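Jurnovent: a gallery from the rehearsal room
Words by Rahel Haslinger. Captions argued over by Rahel Haslinger and Fadwa Lamrani.
June 27, 2020

Jurnovent is a subscription service that lets you practise a two-armed robot job on a screen before you spend money on the metal. You send Nevlow, the firm behind it, a list of what your robot has to pick up and where it has to go. They send back a simulated room, a simulated robot and a bill, and only the last of these has any weight to it.

We have had a trial account since January. Fadwa has done most of the driving, Sena Ametepe has done most of the reading of manuals, and I have done most of the standing behind chairs saying "is it meant to do that?" This page is mainly for the readers who wrote in after our first mention of the service and asked to see what it looks like when it's working, as opposed to what it looks like in the brochure, where everything is blue and glows.

A word on the rooms. You don't get to choose the decor. Jurnovent shuffles the walls, floors and finishes between runs, on the sound principle that a robot which can only work in front of one sort of wall will be a disappointment when you paint. The shuffling is done by a program with no fear of red wood next to green spots. Sena says you stop noticing after a week. Fadwa says she dreams in it.
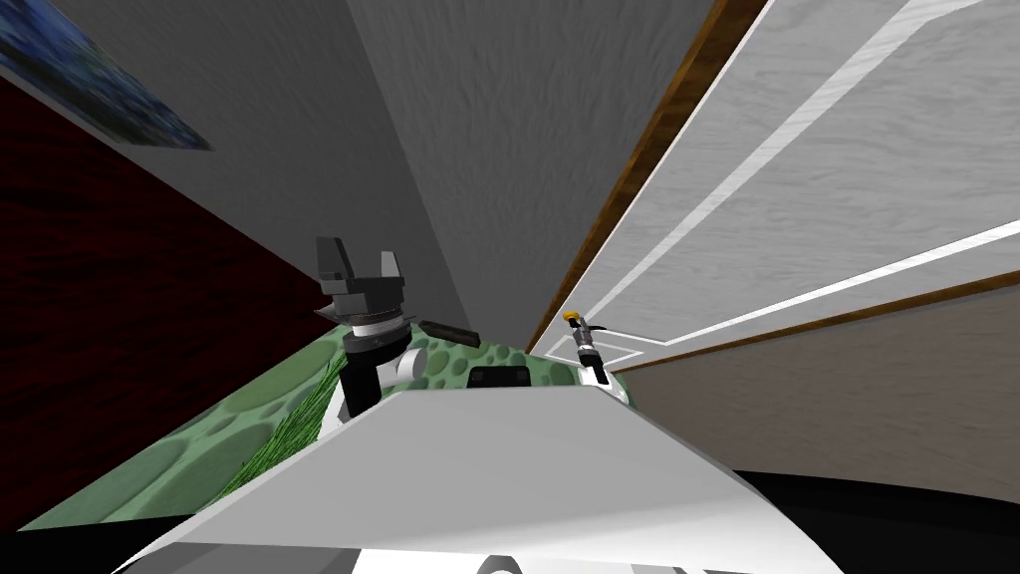
The first thing we learnt is that two arms are a good deal more than twice the bother of one. The setup screen asks which arm leads, which one waits, and how close they may come to each other before the program calls the whole thing off. Leave that last box at its default of 50 millimetres and you will get very polite arms that hardly ever meet. Fadwa brought it down a little at a time over an afternoon, with the air of someone easing a sofa round a stairwell.

Small dark parts were our other early headache. Jurnovent lets you set the size and colour of whatever you want handled, and I had asked for everything in black because it looked smart. The software made no comment. It might have done. Our support contact, Milagros Cuadros, later suggested in a very kind email that we try a colour the cameras had some chance of finding, and attached a chart. We have since pinned up the chart.

The controls themselves are good. You can steer by hand or load a written routine, and you can scrub back through a run to the moment it went wrong, then start again from there. I'd pay for that alone. There is also a button marked "Resume with confidence" which does exactly the same as the one marked "Resume", and I have been told it is going in the next release. I shall miss it.

Speed depends on your computer, and on what else it thinks it is doing. Ours ran a batch of 1,022 attempts overnight without falling over, though the fan could be heard in the corridor. The report next morning ran to 11 pages, of which the useful part was a table on the last one. Sena has asked for the table to be moved to the front. Nevlow has thanked Sena for the feedback.

Then there are the rings and pegs. Every service of this sort has a ring and a peg in it somewhere, for the same reason that every piano teacher has a book of scales. It is a plain job, it is easy to score, and it shows up a sloppy wrist faster than anything with a more impressive name.

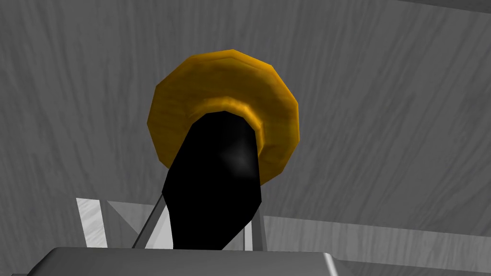 Scoring is the part of Jurnovent I'd argue with. A ring that is on the peg is on the peg, you would think, but the program wants to know how far down, at what tilt, and whether anything was touched that shouldn't have been. You can loosen all of this under a menu called Statis, which took us far too long to find. It is a name, apparently, and not a spelling mistake. With the strict settings Fadwa's best routine looked hopeless; with the loose ones it looked like genius. We settled on something in between and wrote the numbers on a sticky note, so that nobody could improve our results by moving the goalposts after lunch.

The close camera views are worth the extra monthly charge if your work involves putting one thing onto another. From the wide view I was sure of all sorts of things. The close view is where I went quiet. You can have both open side by side, and save either at any point with one key, which is how this page came to exist.

What it costs: the basic plan comes to 1,634 a year before tax, in euros, for one robot and one seat. Close views and overnight batches are extra. There is a cheaper rival called Ñahui that we looked at briefly, and it's perfectly decent for a single arm, but its two-arm mode was still labelled "coming" when we asked. Rosaura Cuadros, who handles the accounts side at Nevlow (and yes, she and Milagros are sisters, and yes, they copy each other in), told us that small workshops can share a seat between two people as long as they don't both log in at once. Fadwa and I have tested this rule thoroughly and by accident. The second person in wins.

We are keeping our account until the end of the trial and will decide then. Sena is for, Fadwa is for with grumbling, and I would like a say in the wallpaper. Questions about settings are best sent to Fadwa through the contact page — she has the sticky note.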